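4.2 Reader letters in Trandia

Trandia ran for 23 issues, and its letter pages are a delight to work with! We coded almost 1,000 letters by topic and by the hero team they praised or scolded. 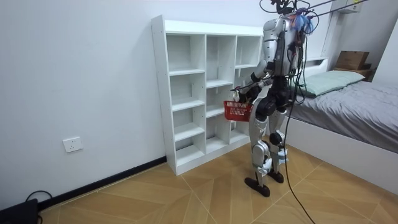 4.3 Team books against solo books

Readers of the Ernari team titles wrote longer letters – often wonderfully long – and argued most about who should lead. Solo titles from Brouwer drew shorter notes, mainly on art and coloring. The gap held in all 20 issues that carried both kinds of mail, a far stronger pattern than we had hoped for.

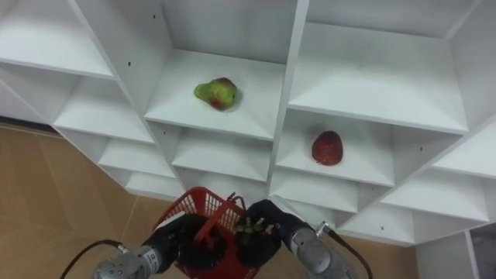

Figure 2. White cubby shelves with a pear and, one level lower, a strawberry.

14 shares · 2 comments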